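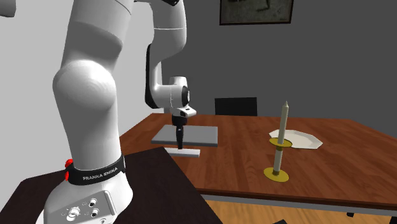 FOR IMMEDIATE RELEASE

Hadura Is Moving Into the Old Nirkov Building, and We're Bringing the Soup

ISTANO, Feb 26, 2018 – Hi, everybody! Naima Hamdy here, owner of Hadura, the lunch counter some of you know as "the lentil place" and at least one delivery driver knows as "the door next to the dry cleaner." I was told a press release should be written by someone with a calm head and no stake in the matter. I'm writing this one myself, so please forgive the exclamation marks.

We've signed the lease on the ground floor of the Nirkov building, 224 Orchard Street, and we're opening a full restaurant there this August. Real tables, real plates, dinner! If you've eaten your lunch standing up at our window in January with your gloves on, this is for you, and thank you, and I'm sorry about the wind.

The short version for people on deadline: Hadura opened as a takeout counter selling Egyptian home cooking. The new place will serve lunch and dinner, with breakfast on weekends. The old counter stays open through the summer and closes when the new kitchen is ready. Everyone who works with us now has a job at Orchard Street.

The long version is below, and I do go on a bit.

What's on the menu

Koshari stays. I want to get that out of the way, as I've had emails. Same lentils, same crispy onions, same tomato sauce, same little cup of garlic vinegar that leaks in your bag. The lentil soup stays too, and so does the rice pudding.

Now for the new things. My head chef, Taha Hegazy, has been waiting years for an oven he can trust, and he's finally getting one, so there will be baked macaroni with béchamel the way his aunts make it (tall, very tall), whole fish with cumin and green chili, and a slow lamb dish that needs the whole night. We'll have feteer on weekend mornings, which is a flaky layered pastry you can eat with honey or with salty white cheese. I eat it with both and I don't care who sees me.

The bread is coming from Abou Zeid, the bakery across the bridge. We tried making our own baladi bread for most of last year and it was fine. Theirs is much better. They'll deliver it twice a day, still puffed up if the traffic is kind.

Nayara Marinho is running drinks and desserts. She grew up in Recife and she's the reason there's going to be a passion fruit thing next to the hibiscus thing. No alcohol, but a long list of cold juices, mint tea in proper pots, and coffee boiled with cardamom. Her coconut basbousa has already started arguments in my family, most of them with my mother, who thinks coconut is a fad.

Prices: we're keeping lunch where it is for as long as we can. Dinner will cost more than lunch, but I want a family to be able to come on an ordinary night without it being somebody's birthday.

The building

The Nirkov sold shoes, then pianos, then carpets, and then for a good while it didn't sell anything. You've probably walked past the paper in the windows. Inside there's a tin ceiling that we're keeping, a floor that we're mostly keeping, and a staircase to nowhere that our contractor, Booker Alcantara, has talked me out of removing. He says it holds something up. It's going to be full of plants.

Booker's crew has already put in new plumbing and is working on the kitchen vents now. The front door is being widened, and the step is going away so that you can roll straight in from the sidewalk. There will be one big restroom with a changing table and one smaller one without.

We're fitting 17 tables, all wood, in a mix of sizes, plus a counter along the window for people who want to read and be left alone. I love those people. I'm one of them. I've spent far too many evenings looking at tabletops, and I can report that I like a warm reddish brown with the grain showing and that I don't like anything described to me as "driftwood inspired." 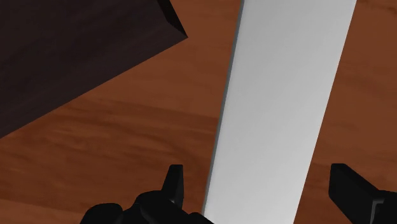 How we're paying for it

I get asked this a lot, usually by other people who run tiny food places, so I'll be open about it. Part of the money is a bank loan. Part of it is savings from the counter. And part of it came from our lunch club, where customers paid up front for a season of meals. We hoped for a decent handful of members and ended up with 400. I cried in the walk-in, which is the only private room we have.

If you're one of the 400, your card works at the new place exactly as it does at the old one, dinner included. You'll also get first pick of the opening week reservations. Watch your email, and please check your spam folder, where our newsletter apparently enjoys spending time.

"I said no to her the first 2 times," says Fermín Vergara, who keeps our books and has agreed to be quoted as long as I don't change anything. "The rent was too high and the kitchen was a hole in the floor. Then the landlord came down on the rent. The hole is Booker's department."

Jobs

We're hiring! We need line cooks, servers, dishwashers, and a morning person for the weekend breakfasts who is truly a morning person. Experience is nice, and we'll train you if you don't have it. Pay is hourly and posted in every listing, tips are shared between the front and the kitchen, and staff meal is at four in the afternoon, sitting down. Come by the counter after the lunch rush and ask for Taha or me. Bring a résumé if you've got one. If you don't, just come and talk.

Before we open

The counter keeps its regular hours until the move. We'll be testing dinner dishes there as specials over the spring, so if you see something odd on the chalkboard, order it and tell us what you think. Taha can take it. He says he can take it.

We're planning a few practice dinners at Orchard Street right before opening, and neighbors on the block will be invited to those first. They've put up with the drilling. The exact opening date will be announced once the inspections are done, and I'm not guessing at it in print.

For reporters, bloggers, and anyone with a microphone

I'm happy to talk, and so is the rest of the team. Mornings before ten are best. Taha will do interviews but only while cooking, so wear something you don't mind getting onion on. Site visits can be set up through Booker, and you'll need closed shoes.

About Hadura

Hadura cooks Egyptian food in Istano, from a takeout counter for now and from the Nirkov building on Orchard Street starting this August. It's owned and run by Naima Hamdy.

Media contact: Naima Hamdy, at the counter, any weekday before the lunch line starts.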